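Soon-im Jin: Comeback Album and the Drinia Campaign
Frequently Asked Questions

We get the same questions over and over, mostly after a new press release. These are our answers as of November. Where we don't know, we say so.

Is she really back?
She has a new album, "Tutisis," and she has sung two songs from it in public. Whether that adds up to a comeback depends on who is selling it to you. The label used the same word for the holiday single, and that was followed by four years of silence.

Is it true she wrote the whole album herself?
The label says so. The printed credits list Ju-won Hwang as co-writer on six of the eleven tracks. Both can't be right, and we'd go with the credits.

How many copies has it sold?
We've seen "a runaway success" and no number to go with it. The only figure anyone has put a name to is 1,262 copies of the vinyl, which came from the record store chain Stimley and covers its own stores only. Please stop adding it to streaming estimates. Several fan pages have done this and the totals are meaningless.

What is her deal with Drinia?
She is the face of the winter coats. The ads call her a "creative partner." We asked what she had created and were told she was "closely involved in the mood of the collection." Ha-neul Baek is the designer of record for every coat in it.

Does she wear the coats in real life?
She has been photographed in one twice, both times on the way into a Drinia event. Draw your own conclusion.

Are the coats any good?
Kendra Sandhu from our group bought the short gray one for $272. The lining is nice. The second button came off within two weeks, and the repair desk took longer than that to answer an email. One coat is a small sample, but it's one more than most of the glowing reviews are based on.

Did she quit music to get married?
There is no source for this. It started as a caption on a gossip account, got translated, and came back as a "report." She has never given a reason for the break and we don't think she owes anyone one.

Is the Ryu documentary authorized?
Yes, and you should watch it with that in mind. Her management had approval over the final cut. It runs 80 minutes and spends maybe five of them on the lawsuit with her first label, which fans might have liked to hear more about.

I saw a list of tour dates. Is it real?
We have seen three different lists. Two of them name a hall that closed for renovation last spring. Nothing has been confirmed by a venue, so don't book a hotel.

Should I pay for the presale club?
We wouldn't. It offers "priority consideration," and the terms never say what that means. If it turns out to mean tickets, we'll change this answer.

Are you even fans?
Yes. Gyu-bin Ahn has every record including the bad one. Liking her voice doesn't oblige us to believe her publicist.

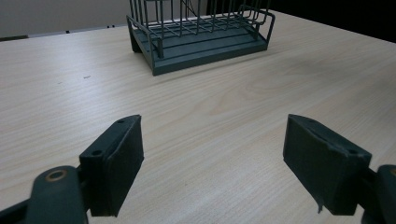

Soon-im Jin Listeners' Club | Questions and Corrections Team

Corrections are welcome if they come with a source. Screenshots of other people's posts don't count. We update the page when something changes, so check back before forwarding an old copy.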